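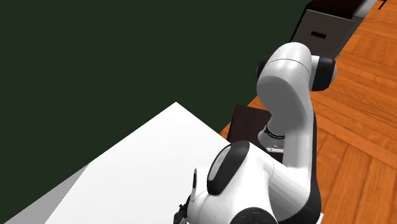
Training in a simulated room: what we learned from 800 episodes

In March our small manipulation group at Fultach finished the first complete round of the Movov study. Several readers of this newsletter asked for more details after the short notice in the last issue, so I will try to explain what we did and what we found.

The question of the study is simple to say. If a robot arm learns a task only in simulation, how much should the room around the robot change from one episode to the next? Many groups change everything: the colors, the light, the furniture, the place of the camera. This takes much computing time, and it was not clear to us which of these changes really help.

We built one room in the simulator and kept it as our base room. It has a white table, a dark green wall behind it, a wooden parquet floor and a grey cabinet. The arm is white with black joint caps and carries a gripper. The base room is plain on purpose. Our older room, called Trevor, had many objects on the shelves, and when a policy failed there we could spend a whole afternoon without finding the cause.

From the base room we made 18 variants. Six of them change only the surfaces, for example the floor or the color of the wall. Another six change only the light. The last six move the viewpoint of the camera by a small distance and angle. We did not mix the three kinds in this round. The task was always the same: pick up one block from the table and put it down inside a marked area.

Each policy was trained on 800 episodes. For the test we used 60 new episodes, in rooms which the policy did not see during training. These test episodes were produced with Grorner, our scene generator, and they were the same for all policies.

The clearest result is about the camera. The policies trained with a moving viewpoint were the best in the test, also in rooms where the floor and the wall were new to them. The policies trained with surface changes were good when the viewpoint stayed the same, but when it moved even a little, the gripper often closed beside the block. Changes of light gave the smallest benefit. I must say that this surprised me, as I had expected light to be the most important of the three.

We looked at the failures one by one. In most of them the arm comes down at the correct speed and with the correct orientation of the wrist, but at the wrong place on the table. We think the policy learns to use the edges of the table as a kind of ruler. When the viewpoint moves, the edges have a different direction in the camera view and the ruler is wrong. This is an interpretation and we have not proved it. Vandana Goel is now preparing a test with a round table, where there is no straight edge to use.

Two limits should be mentioned. First, all numbers come from simulation, and we have no results on a physical arm yet. Second, the block is an easy object with flat sides. For a cup or a soft object the order of the three kinds of change may be different.

There was also one practical mistake which cost us several days. In the first version of the light variants, the shadows were switched off by an old setting in the configuration file. The training ran without any warning. We noticed it only when Vandana compared two renderings side by side on her screen. All light policies were trained again, and the results described in this article are from the second training.

The next round will combine viewpoint and surface changes in the same episode. The base room files and the list of variants are in the group folder under Movov, together with the test episodes. If you want to run your own policy on them, please write to Vandana before you start, so that she can give you the correct version of Grorner. The older version places the block in a slightly different position and the results cannot be compared.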